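4.2 Stock layout of the drinks refrigerator

The second part of the project dealt with how drinks are arranged in a glass-door refrigerator. Bottles were kept on the top shelf and each kind of can was given its own lane.

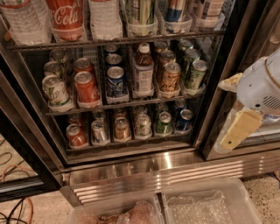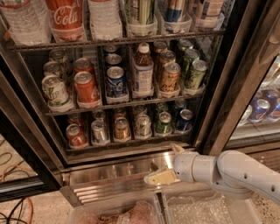
Wurkeda Project Group, Department of Retail and Food Service, Eskola College

The middle shelf has green-and-white cans at the left and pale green ones at the right, with a bottle standing in a lane between the cans. The group recommends that this bottle be moved to the top shelf. The layout is to be reviewed after 35 days.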